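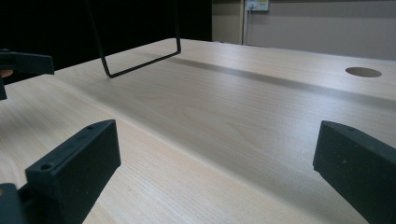

Fig. 3. Pale wood-grain top, back edge toward the wall.

Section 3: Setting Up the Clunar Table and Looking After the Top

The box says "ready in minutes." Allow an evening. We timed 13 households putting this table together for the Prolstead edition of this guide, and the quickest pair, Samah and Abdelkrim Erraji, still took most of a Saturday-length afternoon with two coffee breaks.

Before you start

1. Lay the top face down on a blanket. The foam sheet in the box is sold to you as protection. It slides, and it is too thin at the corners.

2. Sort the bolts by length. The bags are labeled A and B, but Amr Ouazzani, who handles returns at Tiltdale, has seen plenty with the labels swapped. Trust a ruler. The long bolts go through the legs, the short ones through the cross rail.

3. Set aside the small metal wrench. It works, after a fashion. A proper hex key with a longer handle will spare your knuckles.

Attaching the legs

4. Start all the leg bolts by hand and leave them loose.

5. Fit the cross rail between the back legs, then tighten everything a little at a time, moving corner to corner.

CAUTION: Do not use a power driver. The leaflet allows "low torque," a phrase that means nothing on most home drivers. A stripped insert can't be fixed with the parts supplied.

6. Turn the table over with a second person. Lift it by the rails and keep your hands off the edge of the top.

Leveling

7. Put a level across the middle, then along the back. Turn the feet until the bubble settles both ways. If the table still rocks, check the floor before you blame the feet -- it is often the floor.

8. Leave a finger's width between the back edge and the wall.

NOTE: The "self-leveling" pads sold as an extra are plain felt. Said Gaber tried a set for us and went back to the screw feet.

Care of the top

9. Wipe with a damp cloth, then a dry one. That is all it needs in a normal week.

10. Skip the branded conditioner. Omprakash Thakur used it on half of his table from March to August and could not tell us which half.

11. Use a mat under hot dishes. The surface is described as heat resistant, with no temperature given anywhere, and we would not go looking for the limit.

12. Check the leg bolts after the first month, then whenever the table has been moved.

Spare feet and bolts are listed under part 286. Order by that number and not by the name, as the name has changed twice.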